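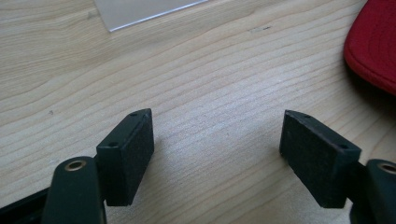

Parano mayor going for a third term

zkoval
Council voted 13 to nothing last night to drop the two-term rule for mayor. Prokopenko filed her papers this morning. People were outside the hall until 1 a.m. and police closed Didenko Street.

uliana_b
I was there. It was loud but peaceful. The paper says 1000 people and I think that's low.

wunitz54
The rule was never in the charter. It was a council bylaw and the council can change it. If you don't like her, vote against her in February.

zkoval
They changed it with 83 days to go. That's my problem with it - the timing, more than her.

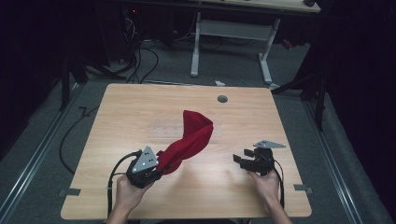
Red cloth held up in a gripper over the table

inna.y
Does anyone know if the court can still stop it? Stepan Dovhaniuk said on the radio he would file a challenge.

wunitz54
He can file. The last one took a year.

uliana_b
The last one was about a parking lot. Election cases go to the front of the line.

inna.y
OK, thanks. Didenko Street is open again, by the way.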